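Quick one before class, I have 30 minutes and a cold bagel.

So the department awards thing. I said I'd post when I heard and then I didn't, sorry. Long story short, I did not get the Keten scholarship. Hedvig Magnusson did, and she should have, her essay was the one everybody passed around last spring. I came in somewhere under the line. They don't give you a rank, just a letter with your name spelled right (an improvement).

What bugs me is the form. Five pages this year. Work history, service hours, two short essays, a long essay, and then a box called "other" that I left blank becuase I figured blank was fine. Vesela Stojanovska in the advising office told me later that the box is where people put the tutoring stuff. I did 77 hours of tutoring! At Greneo, the after-school place over on Sandberg Street. Not on the form anywhere. Ugh.

Anyway. Apply even if you think you're borderline, and fill in the box. Letters of recommendation need a month, not a week, I asked mine in the last week of November and felt bad about it the whole time. Also save a copy of your answers someplace, the site logs you out and eats them. Lost four paragraphs that way.
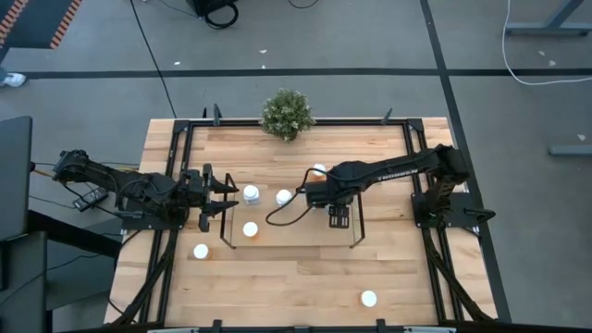 Small plant at the far end of the table, white-capped containers in the middle.

Next round opens in December. I'm going to try for the Irkitz travel grant too, which is smaller but the essay is only a page. If anyone has an old one they'd let me read, email me. Ok running, class is across campus and its already 9:50.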